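Stirnness parish field names

README for the second release

What this is

A plain list of 3,837 field names taken from old farm maps, rent books and sale notices for the parish of Stirnness and the two townships next to it, Katholm and Lidau. Each row is one name as written in one source. If the same field turns up in three sources, it has three rows.

Files

names.csv – the main table, one row per name per source
sources.csv – the 82 maps and books the names came from
joins.csv – our guesses at which rows are the same field
notes.txt – odds and ends that would not fit in a column

Columns in names.csv

id: a number, never reused, even when a row is deleted
name_as_written: spelling, capitals and full stops kept
name_plain: lower case, common short forms written out
township: Stirnness, Katholm, Lidau or blank
source_id: matches sources.csv
land_use: meadow, arable, pasture, wood, other or blank
sure: y or n, for how well we could read it

How the names were copied

Names were copied from paper prints of the maps, one township at a time, then typed up in a second sitting. Where the typed name and the handwritten copy disagreed, we went back to the print. Rows we still could not settle are marked n in the sure column. There are 193 of them, mostly from the Lidau rent book, where the ink has gone brown.
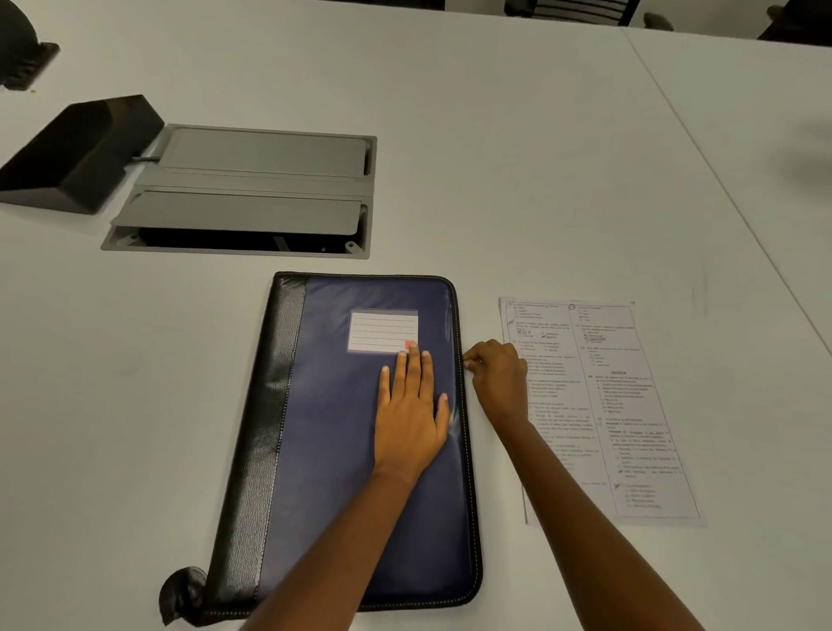 Could you not drop the doubtful rows from the main file? I load the whole table into a map and the n rows put names in places they have no business being. A separate file would save me a filter every time.

We have left them in. The ids run through both kinds of row, and joins.csv points at several of the doubtful ones. Filtering on sure = y gives the clean table – 3,644 rows in this release.

Known problems

Land use is blank for 425 rows. Sale notices hardly ever give it.

"Kong" appears in Katholm as a field name in its own right and as the first part of longer names such as Kong Piece and Kong Bottom. We do not know what it means and have not tried to tidy it.

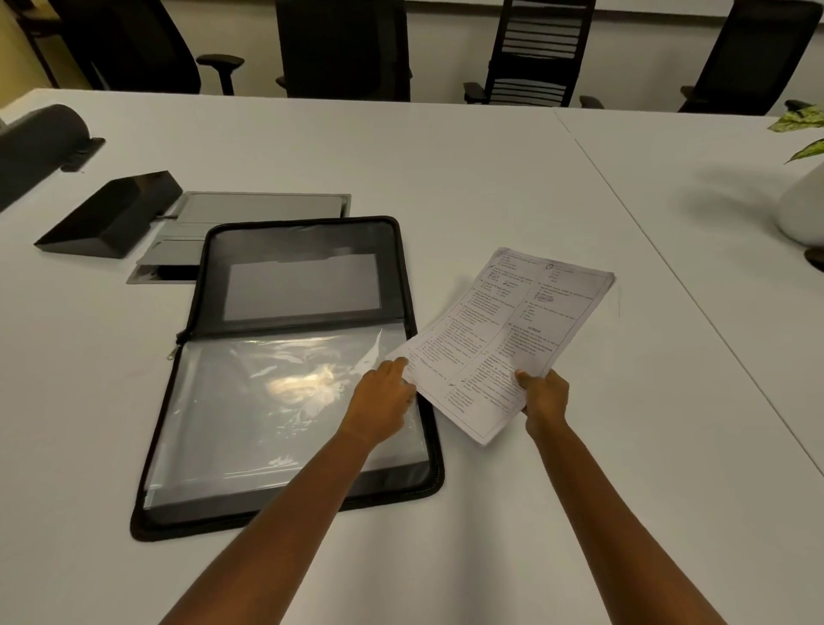 The short form "Gt." is written out as "great" in name_plain throughout. In the Lidau rent book it may sometimes stand for "gate", so check name_as_written before counting anything there.

Changes since the first release

Township is now blank where the source does not say, instead of being filled in as Stirnness.
The column called read_ok is now called sure.
Duplicate rows from the second Katholm map were removed. Their ids are listed at the end of notes.txt.

Use

Free to copy and change. Please name the release you used, as ids may be dropped between releases. Corrections are welcome with the id and the source_id in the message. The next release is planned for June.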